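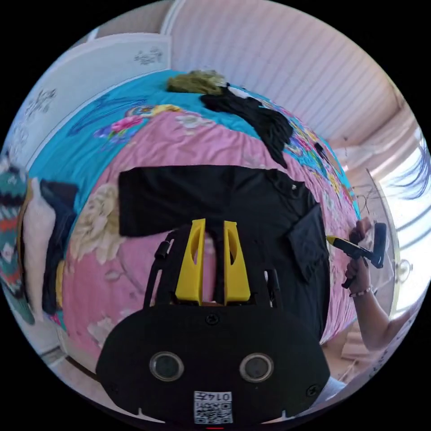
Bought the 3 litre one in February and it has done two hallways and a stairwell since, no peeling round the light switches. Customer review, Skoltard order.

Shop > Paint > Interior walls > Otus Washable Matt

Paints Primers Brushes Fillers Offers Help

Otus Washable Matt

Otus is a water-based matt paint for indoor walls and ceilings. It is made for places that get touched and wiped a lot, such as halls, landings, playrooms and kitchens away from the hob. It dries to a flat finish with very little shine.

Product code: 766

Using it
Walls should be clean, dry and free of loose paint. Wash off grease with sugar soap and rinse with plain water. Fill cracks with Lavitz Fine Filler and sand level once hard. New plaster needs a mist coat first, thinned with clean water as shown on the tin.

Stir well before use and now and again while you work. Put on two coats with a medium-pile roller. Cut in the edges with a brush before rolling each wall, and keep a wet edge. Leave about 2 hours between coats, longer in a cold room. Do not paint below 8°C.

Wait a fortnight before washing the walls. After that, use a soft cloth and warm water with a drop of washing-up liquid. Scouring pads will leave shiny patches.

Colours
Otus comes in white and the full Aubert range of soft greys, greens and clays. Mixed colours are made to order and can't be returned unless faulty. If you need more than one tin for a room, order them together and box them in a large bucket before you start. Screens vary, so please order a sample pot before choosing.

Storage
Press the lid down firmly and keep the tin upright, away from frost. Don't pour leftovers down the drain. Most council tips will take hardened paint, but check with yours first.

Delivery
Tins are sent by courier. Orders with mixed colours take a day or two longer. Collection from the Skoltard trade counter is free.

Page updated June 2024

Contact us | © Skoltard Paints | Back to top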